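Flasholm Clothing Exchange - Common Questions

What can I bring?
Clean adult and children's clothing in wearable condition. We don't take underwear, swimwear or single shoes. Coats are accepted from the end of summer through January.

How do points work?
Each item earns 2 points, and coats earn 10. Points stay on your card for two years.

Do knits need to be washed first?
Yes. Follow the care label if there is one, dry the piece flat and bring it folded - hangers stretch the shoulders. 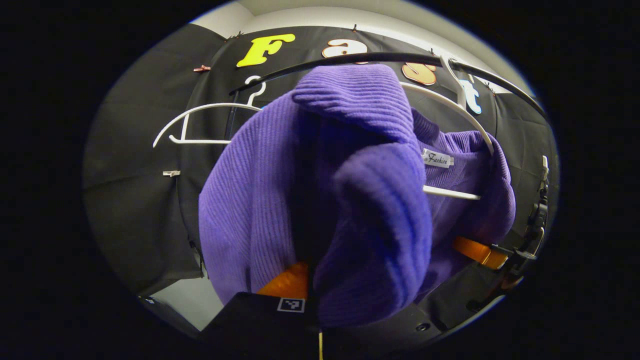 Can I bring something with no size on it?
Yes. We measure it at the counter and add a paper tag.

Where do items go if they aren't picked?
After two months they are sent to the Irnness store, and then to Brivus for fiber recycling.

Where are you?
117 Poojary Street, side entrance. Parking is free behind the building.

Page updated 13 Jun 2018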